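Pantry & Kitchen | Members' News
4 min read

Bring your own container: weighing at the Flonwood shop from this month

Wed 7 March

The Flonwood shop is moving its dry goods aisle over to sale by weight. Until now flour, oats, rice and pulses have been sold by the scoop, with a price per scoop written on the lid of each tub. A scoop of rolled oats and a scoop of red lentils are very different amounts of food, and scoops get filled differently depending on who is holding them. Prices will now be shown per 100 grams, and the old scoops stay in the tubs for serving only.

Nuts and dried fruit went over in December. The main complaint was the queue on Saturday mornings, so there will be a second weighing spot at the end of the aisle near the spice drawers.
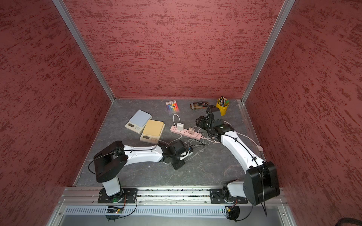 Digital kitchen scales with the display and buttons at the front.

The steps are the same as for nuts. Weigh your container empty with the lid off, write the figure on it in grease pencil, fill it, and take it to the counter. The container weight comes off before you pay. Jars that already have a weight marked on them from last year are fine to use again, unless you've changed the label or had the jar in the dishwasher and the number has washed off.

Please keep containers under 2000 grams when full. Large sacks can still be ordered whole from Cuautle Mill and don't need to go through the scales at all. Orders close on the last day of the month.
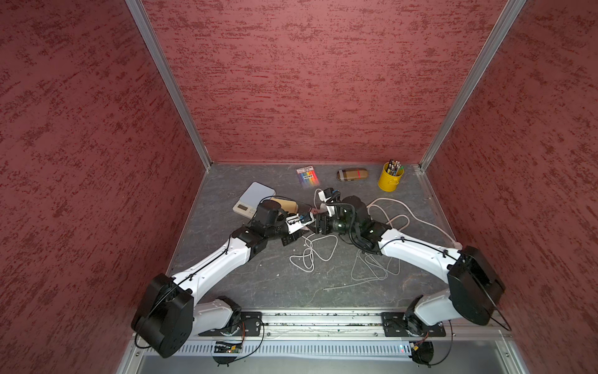 A few members have asked about checking their scales at home. The easy way is with water. One litre of water weighs 1000 grams, near enough for cooking, so put a jug on the scales, press tare, and pour in a litre measured carefully at eye level. If the display is out by a few grams, leave it. If it is out by a lot, try fresh batteries and a hard, level benchtop before you give up on it. A tea towel under the feet is enough to throw the reading out, and so is a draughty window on the lighter settings.

Small amounts are harder. Most kitchen scales don't cope well with a pinch of yeast or half a teaspoon of bicarb, and spoons are still the better tool there. Watch which spoon you are using. The Australian tablespoon is 20 mL and most imported sets are 15 mL. The Hultar sets we stock are Australian measure and say so on the handle.

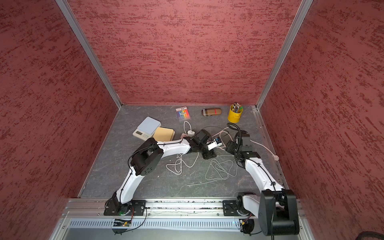
Do I have to bring my own container?
Paper bags are kept under the counter and are free, though they don't suit anything oily, such as tahini or nut butter. Clean jars can also be taken from the crate by the door.

Prices have been worked out so that an average scoop costs the same as before. Oats come out slightly cheaper and chickpeas slightly dearer. Plain flour is unchanged. The full price list is on the board beside the fridge and will be updated when the next Collanano delivery comes in, as their polenta and semolina have both gone up.
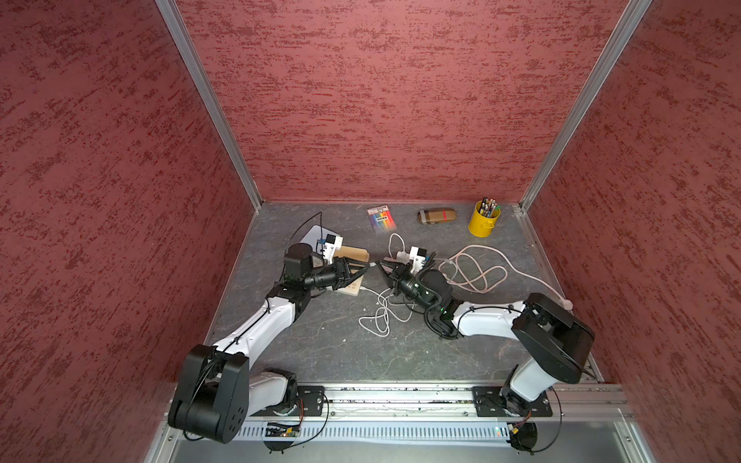 For anyone converting old recipes, there is a sheet on the counter with gram weights for a level metric cup of the things we sell most. Take one home. Brown sugar is listed twice, packed and unpacked, and so is desiccated coconut after somebody pointed out the first version was wrong. If you have an old sheet with only one coconut figure on it, bin it.

Tubs will be emptied and washed over about 3 evenings, starting with the flours, so expect a few gaps on the shelf. Spices stay as they are for now and will still be sold in the small packets. Eggs are by the dozen or half dozen, same as always, and cartons can go back in the usual spot.

Recent items
Cuautle Mill order form and closing dates
What to do with too many zucchini
Fridge shelf changes: yoghurt and tofu
Jar crate: what we can and can't take
Autumn opening hours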